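Filed under: Home Life, Small Complaints
3 min read
Print | E-mail this

My mother believes every closet has one year in it that you need to throw out. Mine has about nine, and in August I finally started digging.
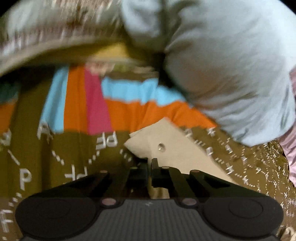 Dagmar Vaněk

The rule I picked was simple: if I hadn't worn it since moving to Kuditz, it went. This rule lasted until Tuesday, when it met a sweater I have never liked and apparently can't live without.

My sister Sabina offered to help, meaning she sat on the floor and went home with 3 of my scarves.
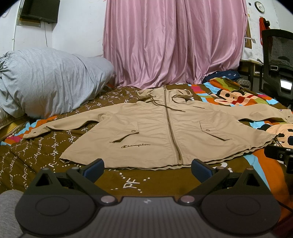
She also thinks I should sell things online. I tried that once. I got up to 69 messages about a pair of boots, most of them asking if they were still boots, and one offer to trade for a fish tank.

So the bags are going to the thrift shop on Slanina Street, where I will hand them over with dignity — and then walk around inside and buy something. Last time it was a lamp. It doesn't fit anywhere either.
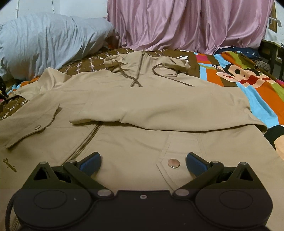

The khaki jacket, still under review.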